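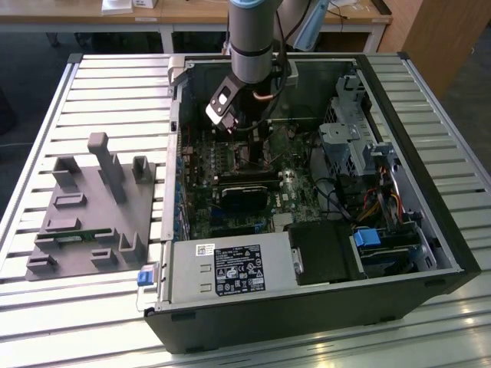
The arm stopped on Friday with the fingers pushed into the edge of a memory slot and the controller showing a force fault, and I've been happily chewing on it ever since. I know that's an odd way to talk about a breakdown. But this is the first fault on the project that I properly understand from one end to the other, and I learned more from it than from all the smooth runs put together!

If you're new to the blog, Prallent is the project Ladi Osagie and I have been working on since the spring. The job is to get one arm to fit a stick of memory into a desktop PC that wasn't built with robots in mind. The stick waits in a grey plastic plate next to the PC, the arm picks it up, carries it over, lines it up with the slot and presses until it's home. A person does it in a few seconds, half looking. We're slower.

So, the fault. We'd had a lovely morning. The cell had been running the pick and the approach over and over, and by lunch we were confident enough to turn on the final press, where the arm leans on the stick until it seats. We have a limit on that. If the arm feels more than 80 newtons going down, it should stop at once and back off. I'd set that number myself after pressing sticks into an old board on top of a set of kitchen scales (very scientific, I recommend it).

The first presses were fine. Then came one where the arm went down, the stick sat a bit skewed, and instead of stopping and backing off, the arm stopped and stayed. It held there, still leaning. The controller had raised the fault, the screen went red, and the motors had locked exactly where they were, with all that force still going into the board.

My hand went straight towards the case. I'm telling you this because it's the part I'm least proud of. I could see the board bowing very slightly under the stick and I wanted to pull the thing free. Ladi said 'hands' in a very flat voice and I took mine back. Then he hit the stop, we both stepped away from the bench, and we talked about it for a while before anyone touched anything.

He was right, of course. A locked arm under load is a loaded spring. If I'd wriggled the stick out, the force would have had to go somewhere, and my knuckles were about to be between a gripper and the steel edge of a PC case. Those edges are sharp enough when nothing is pushing you onto them.

What we did in the end was boring and worked nicely. We put the controller in hand-guide mode at its slowest speed, I held the pendant, Ladi stood where he could see into the slot, and we jogged straight up in tiny steps until the load reading fell to nothing. Then we opened the fingers. The stick had a scuffed contact edge and has been retired. The board looks all right, though I wouldn't trust that slot with anything I cared about.

Then the fun bit – finding out why.

I started with the log. Our Iltus recorder keeps the joint positions and the wrist force for every run, and I spent the evening scrolling through it with a pot of tea. Two separate things had gone wrong, and either one alone would have been harmless.

The first was the position. The stick was off by a little over a millimetre when it met the slot. I blamed the camera calibration first, because I always do, and I was wrong. Next I blamed the fingers, and wrong again. It was the PC! The tower lies on its side on a slatted metal bench, and we'd been treating it as a fixed thing. It isn't. Each press nudged it a hair along the slats, and the arm went on faithfully aiming at the place where the slot used to be. You can see it in the log once you know to look: the sideways force at contact creeps up with every run, a tidy little staircase, and the fault is simply the top step. 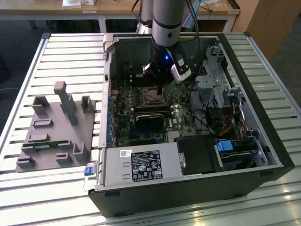
Arm straight down over the processor socket, with the small green board in its place on the plate at the left.

The second thing was the back-off, and this one is my fault entirely. We have two limits. Mine lives in our program, and when it trips, the program tells the arm to lift. The other lives in the controller and trips on a sudden jump in force, as it should. When that one goes, our program is simply cut off. There's no lifting, because nothing is running that could ask for it. The skewed stick caught the edge of the slot, the force jumped in 6 milliseconds, and the controller got there first. I'd tested my limit lovingly with slow, gentle pushes. I had never once tested it with a knock.

I wrote to Sixten Wikström about this, as he's been doing this sort of work far longer than we have, and he replied with a single question: which of your two limits do you want to win? I'd never thought of it as a race. For us the answer is ours, nearly always, with the controller's waiting behind it for the really bad days. That means ours has to be lower and quicker, and the arm has to be moving slowly enough on the way in that a knock builds up at a pace we can catch.

So we've changed a few things. The press limit is down from 80 newtons to 35 for the first part of the travel, while the stick should only be sliding into the slot and shouldn't be meeting much at all. It's only allowed the full push once it has gone far enough down to be properly in the groove. The approach is slower too, and I was braced for that to be painful, but it adds 9 seconds to a cycle and I've already stopped noticing.

The tower now has stops against it on two sides, bolted through the slats, with rubber faces so they grip the case without marking it. Before each run the arm also touches two points on the metalwork, very lightly, and works out where the case has got to. I love watching this. It looks like someone feeling for a light switch in the dark.

And there's a new card taped next to the stop button, in Ladi's handwriting. It goes like this:

Red screen, arm in the case: hands out, press stop, step back.
Read the load before you do anything.
One person on the pendant, one person watching.
Straight up, slow, until the load is gone.
Open the fingers last.

The last line caused the most discussion. My instinct was to open the fingers first and let go of the stick, but with the arm still leaning on it, the stick can tip and the fingers drop onto the board. Unload, then let go. We've practised it several times with a foam block standing in for the memory, including once with me deliberately shoving the foam sideways to set off the controller's limit. The lock happened, we followed the card, and it took a couple of minutes from red screen to arm clear. Much nicer than the first time.

There's still something I haven't cracked. The log from Friday shows a small wobble in the wrist force just before contact, while the arm is still in free air, and it's there in some of the good runs as well. I suspect the cable that runs down beside the arm. If it brushes the case on the way in, the sensor would feel it, and that would muddy the lower limit we've just become so fond of. Shehu, the little plotting tool I wrote last winter, can overlay a whole morning of runs, so my plan is to clip the cable higher up, repeat the same set and lay the two lots on top of each other.

If anyone reading has routed a cable down an arm that has to reach inside a box, please tell me how you did it, I'd love to see! A reader of the Zollau posts suggested a spring-loaded reel, which sounds brilliant and also like a new and exciting way to pull on a wrist sensor. I'm going to try it anyway, probably in August when the bench is free, and I'll put the plots up whether they're pretty or not.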